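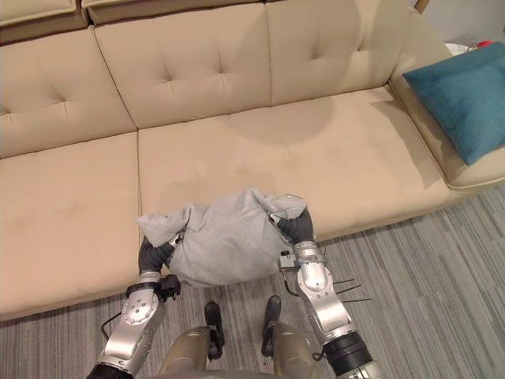
Leona Pruitt

Garnon residents will pay a flat fee of $41 to have a sofa or other large piece of furniture picked up from the curb starting in April, the city said. The fee replaces the old system, which charged by weight and often left people waiting for a bill after the item was gone.

The pickups will be handled by Gekico, the hauler that already collects yard waste in the city. Residents will book a slot online or by phone and put the furniture out by 7 a.m. on the day they are given. Anything left out without a booking will be tagged, and the owner will have until the following morning to bring it back inside.

A sectional counts as one item as long as all of its pieces are put out together. Loose cushions should be bagged or tied. Sleeper sofas are charged the same fee, but the mattress must be taken out and booked separately under the mattress program, which is not changing.

Last year the city collected 710 sofas, most of them from apartment buildings near the Sosto rail stop. It has room for 800 under the new contract before extra charges apply. The public works office said demand is heaviest in late spring, when many leases end, and that people who plan to move should book early.

Furniture in good condition can still be given away at no cost. Tufa, the secondhand warehouse on the east side, takes couches, armchairs and tables that are clean and have no broken frames or torn seams. Its truck goes out in the afternoon only. Tufa does not accept recliners with electric parts — those have to go through the city.

People who would rather haul their own furniture can continue to use the transfer station. The charge there stays at $58 per load, whether the load is one chair or a full pickup bed. Proof of address is required at the gate.

Households that already get the reduced trash rate will have the pickup fee waived once a year. They do not need to apply again, but they should have their account number ready when they book.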